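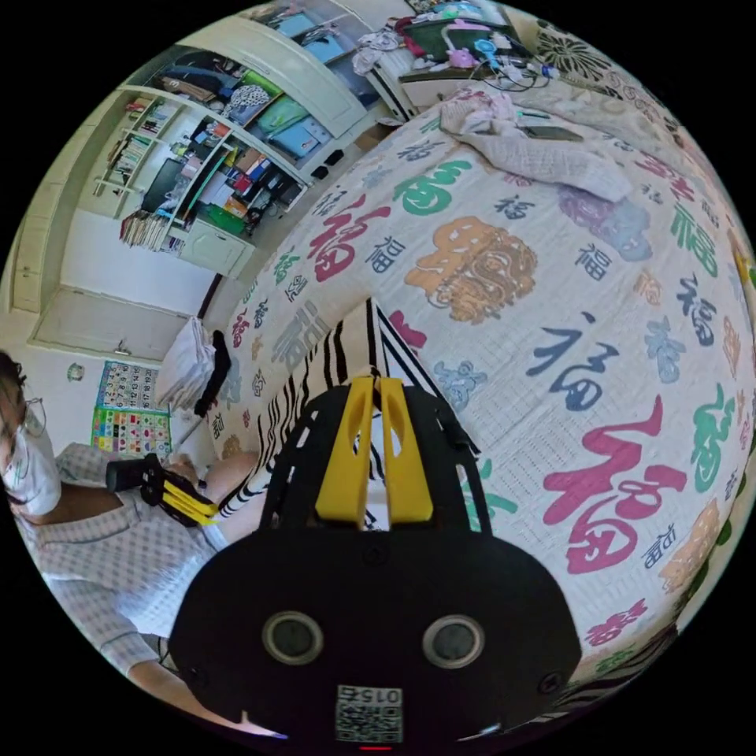 By Yesenia Cuervo, March
Filed under: Student Projects / Sleep & Home

My project started with me being tired, basically! I asked 30 students in my halls when they switch off the light, and when they get up (cue lots of guilty faces). The earliest was 9 in the evening, which I still can't believe.
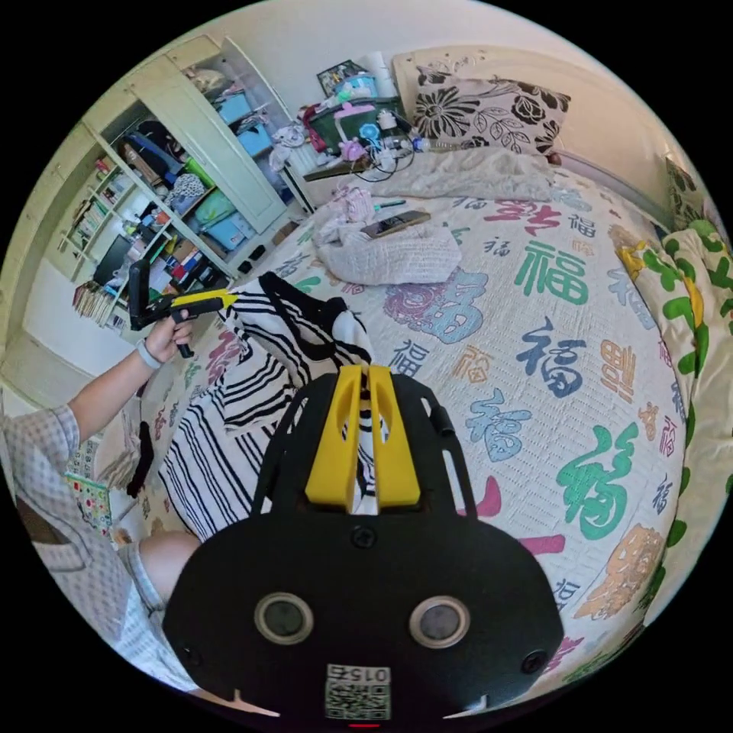

SELLIVGATE, March – Week two was noise. I borrowed a meter and left it on my windowsill overnight, and the bins lorry hit 68 decibels – no wonder I'm grumpy! Next time I'd ask people on the quiet side too, and get them to write it down every morning.

Contact us | © Sellivgate Student Projects | Back to top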